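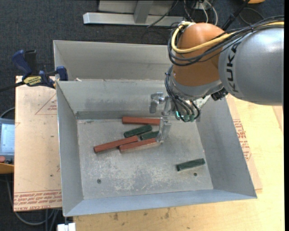
How Does a Robot Pick Up a Block?

Last June I got to spend a whole afternoon at the open day at Prendau, a robot workshop on the edge of our town. I'd walked past the building maybe 100 times and had no idea what was going on in there! So when they put a sign out front saying COME IN AND SEE THE ARM, I went in and saw the arm.

I write these pages for kids who like to know how stuff works, so I asked a lot of questions. Some of them were pretty silly. The man who answered them was Suleiman Fashola, and he didn't laugh at a single one (okay, he laughed at one, and I'll get to it).

What the arm does all day

The job sounds easy. There are red blocks and green blocks lying in a big metal bin. The robot has to reach in, take hold of a block, lift it out and put it in the bin next door. Then it does the next one. When the first bin is empty, it turns around and does the whole thing backward.

You could do that, right? You could do it with your eyes shut, while humming. I said so to Suleiman, and he told me to try it his way. He gave me a pair of kitchen tongs and a scarf to tie over my eyes, and he told me where to move. "Left. Left. Down a bit. Stop. Squeeze." It took me forever, and I squeezed the side of the bin twice.

That's a bit like what it's like to be a robot. The arm doesn't know what a block is. It has to be told where to go, how far down, which way to turn its hand and when to squeeze.

Shoulder, elbow, wrist

Hold your own arm out in front of you. Bend it at the elbow. Now keep the elbow still and roll your wrist around. Every place where you can bend or twist is a joint, and a robot arm has joints too. Each one has a motor inside that turns it. On this robot the wrist is the fat orange part, and the long gray piece that leads to it has the letters KUKA on it. KUKA is the name of a company that makes robots, in case you were wondering (I thought it might be the robot's name. That was the question he laughed at).

At the end of the wrist comes the hand. Robot people call it a gripper. It doesn't look much like your hand, though. It has metal fingers, and they close on a block from the sides the way you'd pinch a french fry.

Why the blocks are hard

Blocks in a box at the store are all lined up. Blocks in a bin go every which way. When I leaned over the rail, most of them had ended up in a bunch near one another, tilted this way and that, and one green one was off by itself as if it had been sent to its room.

I figured the bunch would be easier, with so many to choose from. Wrong! Suleiman said the lonely one is the kind he likes best. The fingers need space on both sides of a block, and if there's a neighbor in the way, a finger can come down right on top of it. Then you get a clunk. I heard three or four clunks while I was there, and every time, all the kids at the rail went "ooooh."

Tilted blocks are tricky too. Put a pencil on the table and pinch it across the middle. Easy. Now give the pencil a quarter turn and pinch it again without moving your wrist. You can't get hold of it the same way, can you? So the hand has to twist to match the block before it goes down. The red blocks are longer than the green ones as well, and if you grab a long block too close to the end, it tips.

The floor of the bin is covered in pale scratches. I liked those best of all, I think. It looks like the ice at a skating rink at closing time.

All those cables

A kid next to me asked why the robot was wearing spaghetti. Good question! There's a yellow cable, plus a bundle of black ones, and thinner black hoses that go down toward the tool. Some robots use cables to carry power and messages, and hoses can carry air, which can be used to push a gripper's fingers open or shut.

But why are they so floppy? Try this. Tape a piece of string to your shoulder and to the back of your hand, pulled tight, and then try to bend and twist your arm all the way around. The string stops you, or the tape pops off. Now do it again with a nice long loopy piece. Much better. A robot that has to twist needs loops to spare.

Who gets to drive?

There's a control unit with a little lit-up screen that you can hold in your hands. With that sort of thing a person can move a robot slowly, one small step at a time, and many of them have a big button that makes everything stop. We weren't allowed to touch it, and I asked very nicely. Suleiman has two rules at Prendau, and he says them to everybody, even grown-ups. Stay behind the rail when the arm is on. Never reach into the bin to help. (I really wanted to help. It's awful watching it miss a block by the width of your thumb.)

His best day so far was 800 blocks moved. His worst was 37, and then they all went home early and had soup.

Practice makes blocks

I asked what the blocks are for. Do they build something? No, they just go back and forth. It's practice, like playing scales on the piano. The people at Prendau want to find out what makes a robot miss, and blocks are handy for that: if one gets dropped, you pick it up and carry on. You wouldn't want to practice with eggs.

Something to try at home

You'll need kitchen tongs, a baking pan, a scarf, a friend, and some toy bricks in two sizes. Tip the bricks into the pan and don't tidy them. One of you is the arm and wears the scarf. The other is the program, and can only say left, right, forward, back, up, down, turn, open and squeeze. See how long it takes to empty the pan. Then swap.

My neighbor's kids tried it and got the whole pan done in 122 seconds, which I don't believe for one minute. I think somebody was peeking under the scarf.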